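3 July 2021

Week two of the base block. Ran the canal loop this morning, out to the Turar bridge and back, 96 minutes total on feet. Heart rate drifted over the last third but stayed below the cap that Margus Ots set for me. Cadence was fine. Left calf was tight for the opening mile, then quiet. No strides afterward, as planned.

The drift bothers me less than it did in the spring. Margus looks at the ratio between the first and second half, and by his method anything under five percent is acceptable in summer. Mine came out at four and a bit. He wants the same loop repeated at the same effort until the number stops moving, and only then a longer one. I asked if I could swap in the hill route at Graveck. He wrote back one word.

Shoes: the older Wulta pair has 571 miles on it and the lateral edge of the right heel is worn through to the midsole. I retired them tonight. The replacement pair is the same model, half a size up, and I will alternate it with the gray trainers until the forefoot loosens. Lacing is changed to skip the second eyelet on the left, where the top of the foot has been sore. 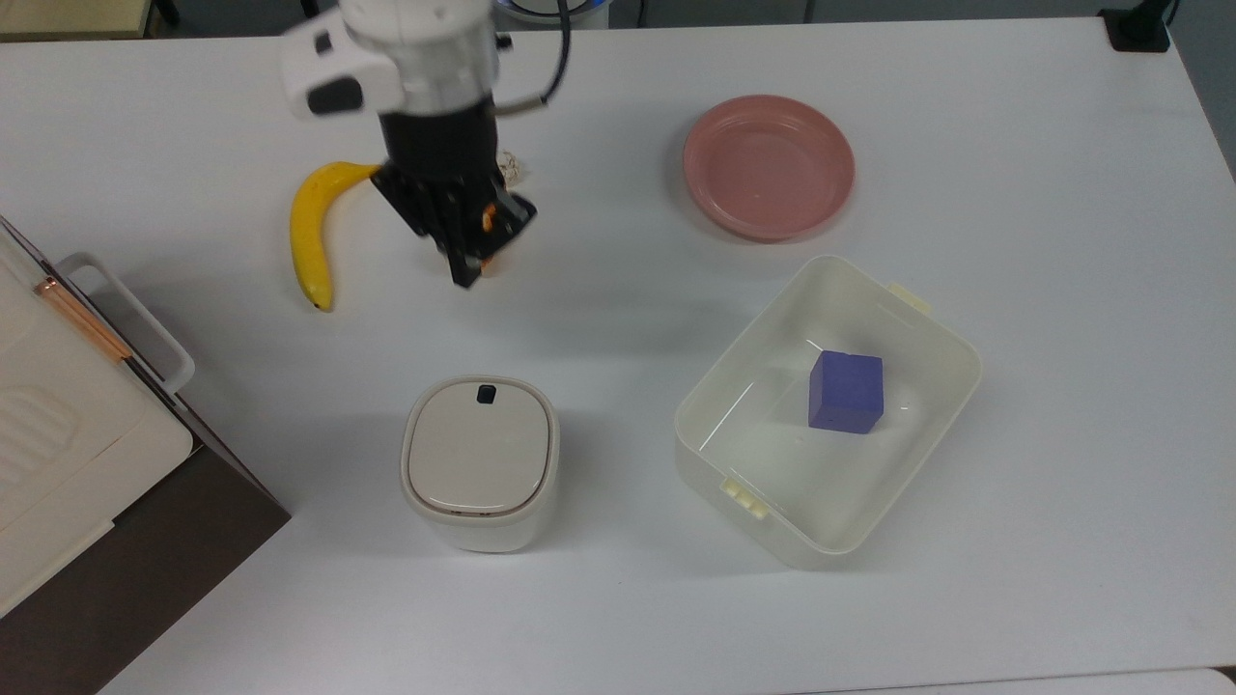
Fueling remains the weak part of the plan. On anything past 80 minutes I have been going out with coffee and nothing else, and the last two miles show it in the splits. The new protocol is 200 calories taken 45 minutes before the start, mostly carbohydrate, low fiber, nothing fatty. A banana like the one on the white table, plus a slice of toast with jam, gets me close enough without weighing anything. Fiachra Doherty does his on rice cakes and says bananas sit badly once he goes above threshold. At base pace I have not had that problem. I will hold the breakfast constant for the next four long runs and change only the drink, otherwise the log will not tell me anything.

Sleep was six and a half hours, resting pulse up 2 beats on yesterday. Probably the heat in the bedroom. Moved the fan.

The Ebrahimi half is in December and entry closes well before then, so I need to decide between that and the relay with Fiachra. The relay leg is shorter and mostly gravel. The half has a flat second section and would be a fair test of whatever this block produces. Margus prefers the half. I am leaning the same way but have not paid.

Tomorrow: rest, calf raises, three sets each side, slow on the way down. Foam roller if the calf is still tight by evening. Wash the bottle properly, there is residue under the valve.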